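Search tickets

May — opened by Hinata Sasaki, Skakstead Robotics Club

Ticket 34: fingers come down on the blocks closed

The sort task in the Trinar simulator stalls at the first pick. The arm reaches the pieces, then the run times out after 5 seconds. 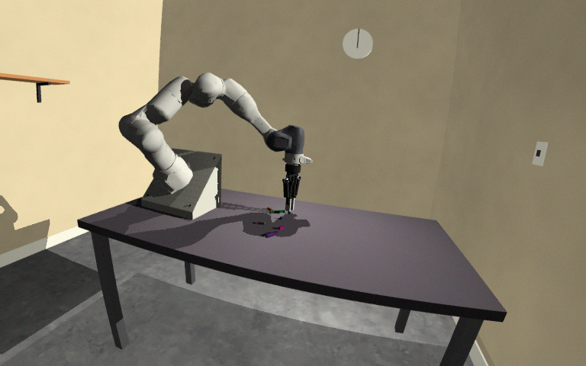

Room view, fingertips together near the tabletop.

Tried so far: restarted the sim, reloaded the Cukura scene file, lowered the approach speed. Same stall on 3 runs. Sending the open command by hand is accepted — no error in the log. 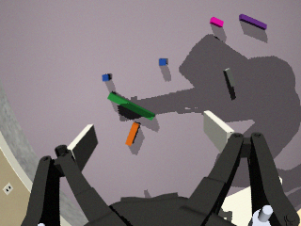
Wrist view, gripper open, orange block between the pads.

Next: move the open command ahead of the descent. Still open.

Contact Skakstead Robotics Club | Back to top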